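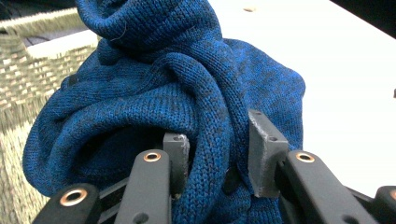

¿Cada cuánto hay que lavar un jersey de punto? Cada cinco o seis puestas, si debajo llevas camiseta y lo aireas por la noche.

Esa fue la primera respuesta que me dio Farhad Khosravi, y confieso que me cambió la mañana, porque yo los lavo casi cada domingo (y así me duran lo que me duran). Farhad arregla prendas de punto en un taller pequeño de la calle Gagnon, encima de una mercería, y lleva 40 años con las manos metidas en lana. Fui a verlo con una bolsa llena de jerséis y salí con la misma bolsa, pero mucho mejor doblada.

– Lo primero que miro es cómo viene la prenda –me cuenta–. Casi todo el mundo me la trae hecha un ovillo. Yo la extiendo, la dejo tranquila un rato y luego hablamos.

Le pregunto si un jersey azul arrugado, retorcido, con las mangas vete a saber dónde, tiene remedio. Se ríe. «Claro que sí, mujer. El punto fino perdona mucho. Lo que no perdona es la percha». Y ahí se pone serio de verdad: las perchas estiran los hombros, y para él un jersey vive doblado o no vive.

Su manera de doblar es muy sencilla. Boca abajo sobre la mesa, las mangas cruzadas por la espalda, los lados hacia el centro y luego en tres. Lo hizo tan rápido que le pedí que lo repitiera, ¡y luego otra vez! Los suyos los guarda en un armario de Furnix con baldas de 43 centímetros de fondo, y jura que es la medida ideal – «con menos se te asoma el jersey, con más pierdes los de atrás».

¿Y los hilos sueltos? Aquí casi me riñe. Yo soy de tijera, lo reconozco.

«Si el hilo es de otro color y está posado encima, lo coges con los dedos y adiós. Si es del propio jersey, ni tocarlo con la tijera. Aguja fina y para dentro, por el revés».

De las bolitas dice que salen sobre todo en los costados y bajo los brazos, y que hay que quitarlas con la prenda bien plana. Los tonos jaspeados le gustan mucho para diario, disimulan bien un zurcido. Me enseñó uno en un codo y tardé un buen rato en encontrarlo.

A media charla subió Gaétan Leclerc, el de la mercería, con unos ovillos de Pikach que Farhad le había encargado. Discutieron un poco por el tono (para Gaétan era marino, para Farhad ni por asomo) y acabaron los dos en la ventana, comparando hebras. Calculan que en la trastienda hay unos 600 ovillos, muchos de colores que ya no se fabrican.

Antes de irme le pregunté por el secado. «Sobre una toalla, en horizontal, y lejos del radiador», me dijo, ya con las gafas puestas y otra manga entre las manos.

Artículos relacionados
Zurcir un codo sin que se note
Una tarde entre botones en Surkbridge
Cajas o baldas: dónde guardar la ropa de invierno
Qué hacer con los calcetines desparejados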